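Two Cups and a Can: A Day With the People Who Show Robots How

Fotini Deligiannis has a rule about coffee in the recording room, and the rule is that you drink it before you come in. I found this out with a full mug in my hand at 8:30 in the morning, standing in a hallway in Lellotville while she held the door and waited. Fair enough! By lunchtime I understood how much work goes into keeping one plain white table exactly as plain and white as it was yesterday.

I had come to Clullitz, a small robotics outfit on the second floor of what used to be a shoe warehouse, to watch people gather examples. I've written plenty about robots that already know how to do something, and I wanted to see the part that comes first, where a person steers the arms through a job over and over so that a learning system has something to learn from. The job this week is a drink can and a pair of paper cups, one gray and one yellow-green, and if that sounds dull to you, I can only say that I stayed four hours longer than I'd planned.

The setup is two arms, each with blue fingers, and several cameras. One looks over the table and doesn't move. Others ride along near the grippers, so the system gets a close, lurching view of whatever the fingers are headed for. Deligiannis pulled one of those feeds up on a monitor for me and it took my brain a minute to settle into it, like looking down at my own hands and finding somebody else's.
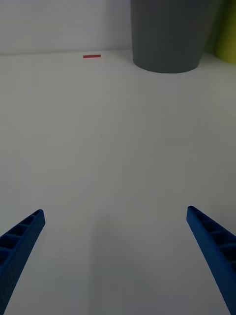 "People come in wanting to see the big picture, the overhead one," she said. "I always make them look at the wrist view first. If you can't tell what's going on from there, the model is going to have a hard time too."

She runs the sessions. The driving gets split between two operators, Obadia Mfaume and Spyros Athanasiadis, who trade off before either one gets tired. Mfaume came to it from camera work at weddings and Athanasiadis used to repair accordions, and you can tell them apart by style within a few minutes. Mfaume is quick and decisive. Athanasiadis creeps up on things. Deligiannis wants both kinds of driving in the collection, and she schedules them so that neither one ends up owning a particular task.

An episode, in the house vocabulary, is one run at the job with every camera and every joint position recorded along with it. The target for this task is 300 good ones. They had 200 in the bag when I arrived, and the word "good" is carrying a lot in that sentence, as I'd learn once I got to the review desk.

I loved watching the driving. The room gets very quiet. Mfaume breathes out through his nose just before he closes the fingers (he had no idea he did this until I told him, and then he couldn't stop noticing it). A can is a mean little object to hold: smooth, light, easy to dent, and happy to tip if you nudge it off center. 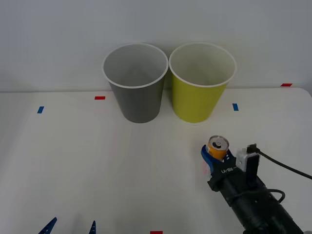 Grip is where the two operators disagree most. Mfaume likes to commit early and hold on tight. Athanasiadis prefers a second of hovering while he lines up, and he'll defend that second at length. Pantelis Papadakis, who trains the models down the hall, has been dragged in to settle it more than once and refuses to take a side. What he cares about is that the pauses mean something. If an operator stops to scratch his ear, the system may well learn to stop there too.

"It copies your manners," Papadakis told me. "All of them, including the ones you'd rather it didn't pick up."

Then there's the tape. Short strips of red and blue mark out the tabletop, and I'd taken them for leftovers until I saw how much everyone relied on them. At the start of a run the cups go back to where the session sheet says they go, and the strips give your eye something to check against. Athanasiadis sets his cups down, steps back, squints, and moves one of them by the width of a fingernail.

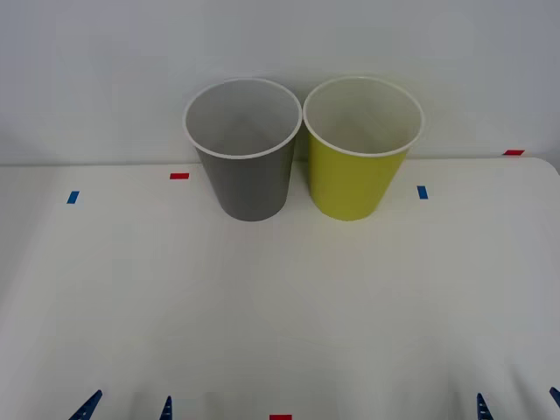
You might expect that the goal is to make every run identical, and I put that to Papadakis over a sandwich. He nearly choked. Identical runs would teach the system one path through the air and not much else. So the team changes things on purpose and writes down what it changed, in a log they call Drevidico. The name comes from a board game Deligiannis and her brother made up as kids, and she wouldn't explain the rules to me. A cup moves a little. The start pose of an arm changes. The variations are planned in blocks, and a block gets finished before the next one opens.

The log is a beautiful thing if you like that sort of thing, and I do. Episode 346 of an older bottle task, recorded back in May, carries a comment that reads "good grasp, slow retreat, sneeze." The sneeze is audible nowhere in the data. They kept the episode and they kept the comment.

Review takes up most of the afternoon. Lutz Diekmann, who has the desk by the window and the strongest opinions in the building, plays the episodes back at double speed with a hand on the pause key. He rejects runs where a camera dropped out, where the operator fumbled and then fixed it in a way he finds confusing, or where the task ended in a muddle. Clean recoveries he keeps, gladly. A slip followed by a sensible second try is worth a lot to him, and he's pushing to have more of them recorded deliberately. He sorts everything into 3 bins: keep, keep with a note, and toss.

I sat with him for an hour and got pretty good at calling the bin before he did. Approach angle was the thing I learned to watch. You can often tell from the way an arm comes over the table whether the rest of the run is going to be tidy.

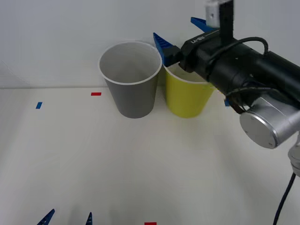

Why have people steer the arms at all, when the motions could be programmed directly?

A programmed motion works well as long as everything stays where the programmer put it. The examples collected here are meant to cover small differences in position and approach, along with the corrections a person makes without thinking, and those are very hard to write down as instructions.

Toward the end of the day Deligiannis let me try. I'll spare you the full account. I got an arm over the table, and I got the fingers open, and I was thrilled with myself right up to the moment I asked them to close. Controlling the arm felt like writing my name with my elbow. Mfaume talked me through a second attempt, very kindly, and that one Diekmann was willing to put in the middle bin, with a note I wasn't allowed to read.

What comes next is a trial with Chauhan, a packing company that wants to know if arms like these can handle mixed items on a line where the containers keep changing. Papadakis will train a first model once the can task hits its number, and then everyone gets to crowd into the recording room and see what it does with its hands when no one is driving. He has promised to call me. Deligiannis has promised to let me in, provided I finish my coffee in the hall.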